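Jorosdale Household Surface Wear Notes

Data card and README, release 2
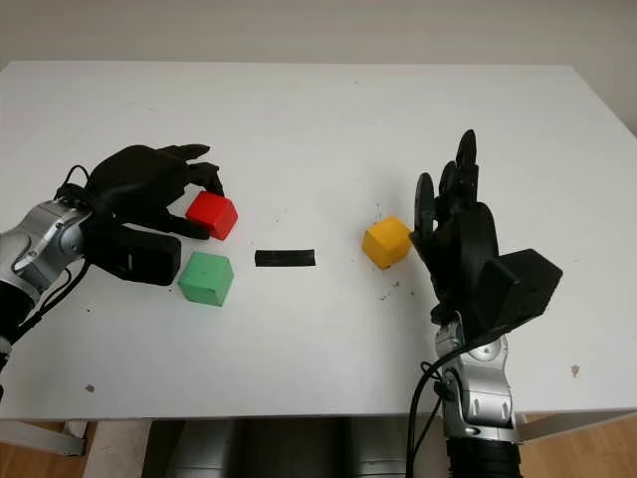

White tabletop with light scuffing, small gray smudges and scattered dark specks.

Summary

The Jorosdale notes are a collection of 551 written condition reports on used household and office tables. Each report covers one tabletop and records its finish, its visible wear, how it was cleaned, and what remained after cleaning. The text was written by people who refurbish furniture for resale. It is meant for anyone building a grading scheme, checking the consistency of human graders, or studying how wear is described in plain language.

The collection contains text and tabular fields only. Photographs taken during grading are not distributed.

Contents

reports.csv: one row per tabletop
passes.csv: one row per cleaning pass, keyed to reports.csv by table_id
terms.txt: the controlled vocabulary for marks and finishes
grading_guide.txt: the instructions given to graders
CHANGES.txt: corrections since release 1

All files are UTF-8 with Unix line endings. Fields that contain commas are quoted. Empty means not recorded; the string "none" means the grader looked and found nothing. Please do not merge the two on import. Release 1 did, and the residue counts were wrong as a result.

Fields in reports.csv

table_id: string, unique, stable across releases
finish: one of matte, satin, gloss, oiled, unknown
color: free text, lower case
shape: one of rectangular, square, round, oval, other
grade_before: integer from 1 (replace top) to 6 (as new)
grade_after: same scale, after the last cleaning pass
marks_before: terms from terms.txt, separated by semicolons
marks_after: same format
grader: initials, replaced with a random code
remarks: free text, lightly edited for spelling

Mark terms

A scuff is a surface rub with no loss of material. A scratch has an edge that catches a fingernail. A smudge is a soft-edged deposit, usually gray on pale tops. A speck is any isolated dark or colored spot smaller than a grain of rice. Crumbs are loose debris and are logged as marks only in marks_before. A ring is a closed or partly closed curve left by a vessel.

Graders had trouble separating scuff from smudge on matte white finishes. The rule in the guide is to make one dry wipe with a clean cloth. If the mark gets lighter, log it as a smudge. Agreement on these two terms is still the lowest in the set, and users who do not need the distinction should collapse them.

Collection

Reports were written at the Jorosdale workshop and at the Rallis storage unit. Tops were graded under overhead light with the blinds closed. The grader stood at the long side of the table and worked from left to right, then repeated the inspection from the opposite side. Of the full set, 287 tops were graded a second time by another person, who did not have access to the first report. Second grades are in passes.csv with pass_type set to "regrade".

Cleaning followed a fixed order: dry cloth, damp cloth, diluted dish soap, then isopropyl alcohol on a swab for anything left. Graders stopped at the first pass that brought no change. Oiled finishes skipped the alcohol step.

Processing

Reports were first entered in Tratport and exported as CSV. Revum, our cleanup script, normalizes color names, expands abbreviations and checks every mark against terms.txt. Rows that failed the check were corrected by hand against the paper forms. Revum is not included because it depends on the layout of those forms.

Known issues

Round and oval tops are underrepresented.
Grade 1 is rare, as badly damaged tops were usually scrapped at intake.
The Rallis rows have no values for finish before August, when the field was added to the form there.
Underside and edge damage was out of scope and appears only in remarks, if at all.
Color is not calibrated. "White" and "off-white" depend on the grader.

Recommended use

Split by grader and not by row when measuring agreement or training a text classifier. Individual graders have strong habits of phrasing, and a random split will leak them. Report results on matte and gloss finishes separately.

The notes should not be used to estimate how long a tabletop lasts. Age and purchase date were never collected.

Maintenance

Dorothy Wragg maintains the vocabulary and the grading guide. Pendo Rotich maintains the tables and the release files. Send corrections with the table_id, the field name, the current value and the proposed value. Changes to terms.txt are held for the next numbered release so that existing mark lists remain valid.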